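Lint, White Trim and Dark Gray Fabric: My Favorite Fixes for Light Things on Dark Surfaces

by Princess Espiritu

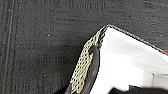 White with a patterned black-and-white edge on charcoal gray. Look closely and you'll spot the lint!

I love dark gray. I love it on floors, on seats, on storage cubes, on the liner in the trunk of the car. I also love white accessories, and if you own both you already know how the two of them get along. The gray shows every pale speck and the white shows everything else. After years of trial and error (and one ruined cream clutch, rest in peace) I've got a routine that takes very little time and really does keep both sides looking good.

Start with the dark fabric

Always clean the surface before you clean the thing that sits on it. I used to do it backward, wiping down a purse until it glowed and then setting it right back down in the fuzz.

Felt-like and carpet-like fabrics hang on to lint, so a vacuum by itself tends to skate over the top. Go over the fabric first with a dry rubber glove, short strokes, all in one direction. The lint rolls up into little gray worms that you can pick off with your fingers, and it's so satisfying! Then vacuum with the upholstery head. If you have a window squeegee with a decent rubber blade, that works just as well on bigger areas, and it's easier on the wrists.

Sticky rollers are fine for a quick touch-up before company comes. I don't use them for the whole job because you go through sheet after sheet, and on some fabrics a cheap roller leaves a tacky feeling behind that pulls in more dust by the next morning.

Don't skip the seams

If your fabric has stitching or a raised ridge, crumbs and grit will find it. A soft old toothbrush is perfect here. Run it along the seam, never across, and hold the vacuum nozzle right behind it with your other hand. Across is how you fuzz up the thread, and once stitching starts looking hairy there's not much you can do about it (a fabric shaver near a seam is asking for trouble).

Now the white stuff

Check the care tag before anything else. What I'm describing is for smooth, wipeable finishes, the kind with a bit of shine to them. Suede, canvas and real leather each want their own treatment, so please don't go at them with my soapy water.

For smooth white finishes I mix 2 drops of clear dish soap into a cup of lukewarm water. Clear soap, please! The blue and orange kinds are probably harmless but I get nervous around white. Dip a soft cloth, wring it out until it barely feels damp, and wipe with light pressure. Follow with a second cloth and plain water, then dry right away with a third. White cloths only. I once used a red dish towel and I'm still sorry.

Folds and side panels are where the grime hides. Open the piece up as far as it'll comfortably go, wipe, and let it air for a while before you close it again. A pale side panel can look dirty when it's only in shadow, so carry it over to a window before you start scrubbing. I've spent a good 5 minutes rubbing at a shadow, so learn from me.

Patterned trim and piping

Black and white side by side makes me slow down. Test the dark part first with a damp cotton swab somewhere out of sight. If any color comes off on the swab, stop there and stick to dry brushing. If it stays clean, work along the trim in small sections with a fresh swab each time, and blot as you go. Don't soak it. Beaded edges get a dry, soft makeup brush from me and nothing more, as the thread holding beads on is usually thinner than you'd think.

Keeping it that way

Slip your white things into an old pillowcase when they're not in use. It breathes, it's free, and it goes in the wash. Plastic bags trap moisture and can stick to a glossy finish in summer.

Stuff anything with corners so they stay crisp. I use plain tissue paper or a rolled T-shirt. Newspaper is a no, the ink travels.

Keep new dark denim away from white anything until it's been through the wash a few times. Same goes for dark towels and that gorgeous navy scarf.

Shake out your throws outside. Most of the white fluff on my gray fabric was coming from one cream blanket, and after I moved it to the bedroom I was cleaning half as often.

I keep the glove, the toothbrush, a pack of cotton swabs and three white cloths together in a shoebox on the closet shelf, and having it all in one spot is the only reason I do any of this regularly. The cloths get washed by themselves, no fabric softener, and hung to dry.

Next up I'm tackling ballpoint pen on a light lining, which I've been putting off since January. If you've had luck with it, leave me a comment and tell me what you used!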